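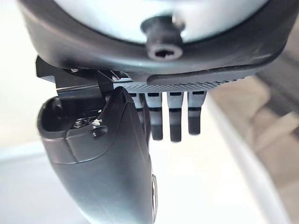 *The Late Ferry, a short story*

Ntombi Moodley had missed the ferry to Amside by seven minutes. The woman at the ticket window was kind about it and wrote the name of a guesthouse on a receipt: Hoarau, behind the church.

She had not seen her brother for 3 years. In her pocket was his letter from December, which asked only if she still had the key to their mother's house. 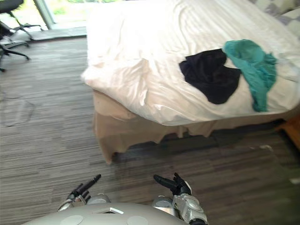
The key was the whole trouble. She had told him that it was lost, and he had believed her, or he was too polite to say otherwise. Upstairs at Hoarau she emptied her bag to look for it, and soon there was a black thing crumpled on the white duvet, and still no key. She sat down on the carpet and felt very foolish.

Then she remembered the lining of her coat.
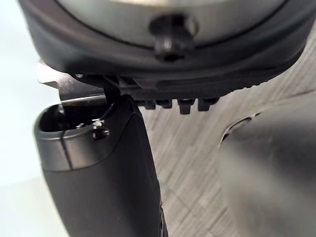

It was there, small and cold, under the torn seam. She held it for a long time. Outside a man was calling a dog in a language she did not know.

At supper the owner, Sepehr Mazandarani, gave her soup and asked no questions.

"The first boat is full of sheep," he said. "Take the second one."
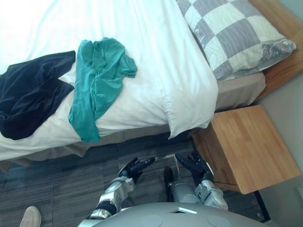 "My brother will be waiting for the first," said Ntombi.

He thought about this and cut more bread – rather a lot of it – and wrapped it in a clean cloth.

"Then you must go with the sheep," he said.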